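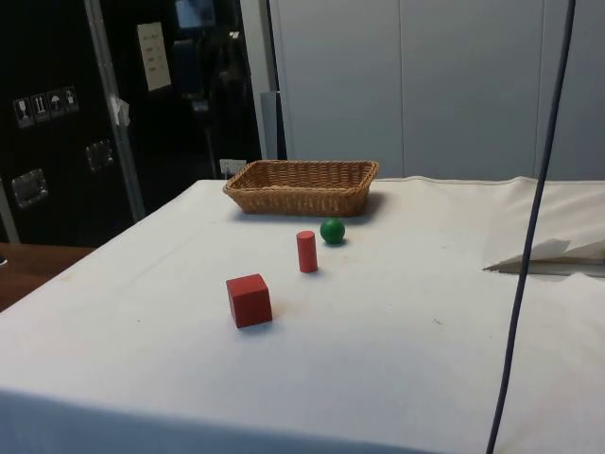 23 Apr 2024

Budget day, or it was supposed to be. I had the spreadsheet open by eight and a mug of coffee next to it, and by lunch I'd filled in four rows and argued with myself about all of them. The form wants one number for equipment and one paragraph saying why, and I keep writing the paragraph and deleting it.

So where I am tonight. The big question is still the second gripper. Lirnitz came back with their quote, finally, and it's higher than the one they gave us in March by just enough to be annoying (same part, same cable, new "handling" line). Sorurska is cheaper but they want 80 percent up front and the wait is 32 days if everything goes well. When has everything gone well? I wrote both down and highlighted Lirnitz in yellow, then un-highlighted it, then went and made more coffee.

Jonalyn thinks I'm looking at the wrong line anyway. She says spares are what kill us, and she's probably right. Fingertip pads cost next to nothing each, but I never put them in, and then I'm begging for petty cash in the fall like last time. I added them. Added cable ties too, and a proper cable tray, which I have wanted for two years and which always gets cut first. We'll see!

Then the little stuff, which is my favorite part and I don't care who knows it. The things we pick up and put down all day are a ball, a cylinder, a cube and a wicker basket, and together they cost less than one bolt kit from Lirnitz. I want more of them. More shapes, a few more colors, maybe a second basket in a different size. I put down $176 for the lot and felt like a kid with a toy catalog. A new white tablecloth also went on the list, because ours has marks on it that I don't think any washing machine is going to argue with. 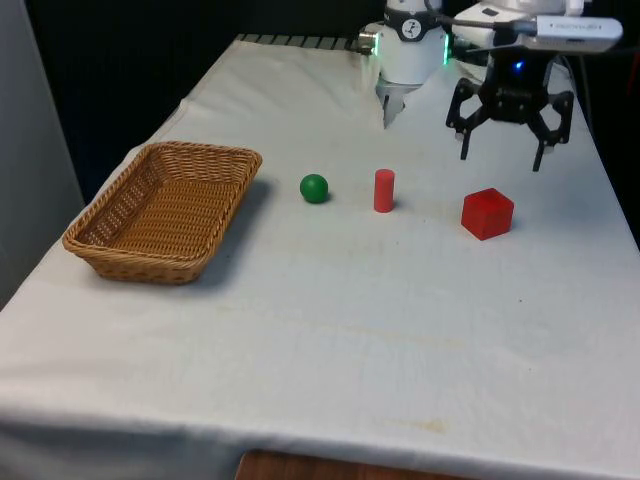 Hernán wrote back in the margin of the shared sheet that none of it matters until we settle the service contract, and that if we let it lapse we'd be paying by the visit, plus travel, and he for one wasn't going to explain that to Princess in the middle of the year. Fair. I'd parked the contract at the bottom with a question mark on it, so I moved it up to the top and took the question mark off, and of course that ate most of what I'd been saving for the gripper.

Which leaves me with $100 of slack and a headache. I could push the gripper to the second half and ask Lirnitz to hold the price. Efren says they'll do that if you call them, never if you email — so I have to call them, and I hate calling them. I also want to ask if the handling charge goes away when we order the pads from them at the same time.

Left the paragraph blank again. Phone first thing tomorrow, then Princess wants the sheet by noon. Must remember to change the year at the top, it still has the old one.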